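Folding gym shorts so they stay folded?
Laundry & Closets > Folding and Storage

ovance_lane
Original poster
I have one drawer for workout clothes and the shorts are what wrecks it. T-shirts are fine, I file them upright and they stand. Shorts with an elastic waist slump over by Tuesday and then the drawer won't close. I've been folding them in half at the crotch, then in half again from the legs up. What does everybody else do?

brovska22
In half the long way first, smooth it out, then thirds starting at the leg end. The waistband goes on the outside last. Elastic is the thick part and if it's in the middle everything springs open.

mudroom_dan
I roll them. Start at the waistband, roll down to the hems, done. Mine fit in a shoebox.

ovance_lane
Rolling didn't work for me, they came undone when I pulled one out. brovska22, do you fold on a table? I only have the bed.

brovska22
Bed is fine if the mattress is firm. You just need to lay them flat before the first fold. Most of the mess comes from the pockets.

ovance_lane
OK, tried it on the bed after supper. I got them spread out, but the elastic bunches up as soon as I let go of it. 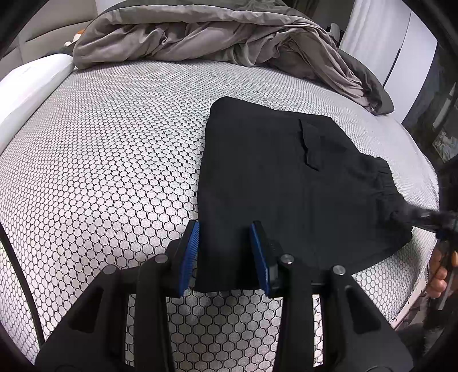 Black shorts on the honeycomb sheet, waistband to the right, before folding.

brovska22
The waistband is going to pucker, don't fight it. I'd fix the pocket first. The opening is all jagged and there's a bit of a flap lifted up next to it. Push the pocket bag down flat from inside, then run your hand from the waist toward the legs.

tothhill
Disagree on the waistband. I stretch it once, lay it back down and fold right away. It takes about 2 seconds and the fold comes out straighter.

brovska22
Stretching it does nothing on mine, it goes right back. Depends on the elastic I guess.

mudroom_dan
Still say roll. You don't have to care about the pockets at all.

tothhill
Rolled shorts come out looking like you slept in them. I have 20 pairs between me and two kids and I went back to flat folding last January.

darkov_k
Get a drawer divider. A piece of cardboard works. The fold doesn't matter much if there's something to lean on. My drawer is 25 inches wide and one divider was enough.

ovance_lane
Did the pocket thing and then thirds with the waistband last. Much better packet. I'll cut up a box for the divider on Saturday. Does it go front to back or side to side?

darkov_k
Front to back. Shorts on the left, shirts on the right.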